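The arms get the pegs. We get everything else.

I've worked at the same small assembly shop for 15 years, long enough to have trained people who have since retired, and last April we got our first robot arms. A pair of them, on a bench of their own.

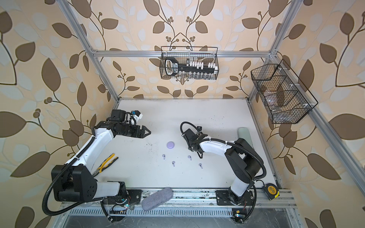 So I want to talk about what it has been like, because most of what I read about robots at work comes from people who either sell them or are scared of them, and I'm neither. I'm a bench assembler. I put small parts into other small parts, and I'm pretty good at it, and I like my job more than I usually let on at home.

When Skara (that's us, we make little fittings and closures for other companies' products) told us the arms were coming, the break room went about how you'd expect. Somebody had a cousin whose warehouse got automated and it was bad. Somebody else had read that we'd all be working three-day weeks by now. The managers brought doughnuts, which made everyone more nervous. Doughnuts on a regular morning mean news.

The arms came through an outfit called Tesley, and a couple of their people were with us for the first stretch. They were nice. They asked a lot of questions about pegs. I have never in my life been asked so many questions about pegs! How do you know it's upright, how do you know when it's seated, what do your fingers do if it leans. And I'd stand there with one in my hand thinking, well, I just put it in. I had to do it slowly in front of them over and over before I could even say that I give it a tiny roll with my thumb first. I'd been doing that for years and never once noticed.

That was the first thing that changed for me, and it happened before the arms did a lick of useful work. I had to look at my own job as if somebody else were doing it. Parts of it turned out to be a lot fussier than I'd given myself credit for. Other parts were just dumb, things we did because the old fixture made us do them, and the old fixture has been in the dumpster since before half the crew was hired.

Now for the part people ask me about at cookouts. Did anyone lose their job? No, not here, not so far. I'm not going to tell you that's how it goes everywhere, because I know it isn't. We had two open spots on the evening shift and those spots were never filled, and I think about that more than the company would like. A job that goes quietly missing doesn't get a goodbye card. Somebody in this town would have had that paycheck, and I don't know who they are, and neither does anybody who signed off on the purchase.

What did happen to the rest of us is that the day got a different shape. I used to do pegs in the morning and lids in the afternoon, and my hands did it while my head went wherever it wanted. I planned my daughter's whole graduation party doing pegs. I listened to an embarrassing number of mystery novels. Now I'm setting up and checking and clearing jams, and deciding whether a batch is worth stopping for, and all of that takes my actual attention. My wrists feel great. My brain is tired at four o'clock in a way it never used to be. I'd still take the trade, but it is a trade, and when the folks upstairs say the arms "took away the boring part," I want to tell them I was using the boring part.

There's also the question of who gets to touch the things. For the first while the answer was nobody on the floor. If anything looked off we had to put in a ticket and wait, and I'd stand there looking at a problem I could have fixed with a pair of pliers. People got sulky about it, me included. You can't ask someone to care about a machine they aren't allowed near. A friend of mine over at Milness says they have the same setup and it has never changed, and the crew over there talks about their robots like you'd talk about a neighbor's dog.

Ours did change, thank goodness, after enough complaining. Four of us got trained properly on stopping it, locking it out, swapping parts and starting it back up. It bumped our pay a little. (A little. I'd like to see that number revisited.) And the mood was different almost right away. We started leaving notes for each other. We argued about where the parts should sit. One person on my shift who had sworn up and down she'd never go near it is now the one everybody calls over, and she's kind of a snob about it.

If I could tell another shop one thing, it would be to do that part first. Train the people who did the job by hand before the arms ever show up, and pay them for it. We had a consultant from Chaturvedi come through later to write up how it all went, and I sat with her for most of a lunch, and I'm told the report runs around 200 pages. I haven't read it. I hope the thumb roll is in there.

I do worry about the new hires. I learned the parts by handling thousands of them, and that's how I can tell a bad one in the dark. Someone starting this year goes straight to watching, and I'm not sure how you get to know a thing by watching something else pick it up. I've been asking for every new person to spend their first couple of weeks doing it by hand at my old bench, slow as they like. So far the answer is that they'll think about it. My old bench is still there, though, and I keep a tray of pegs on it, and anyone who wants to come sit down and learn can find me on days.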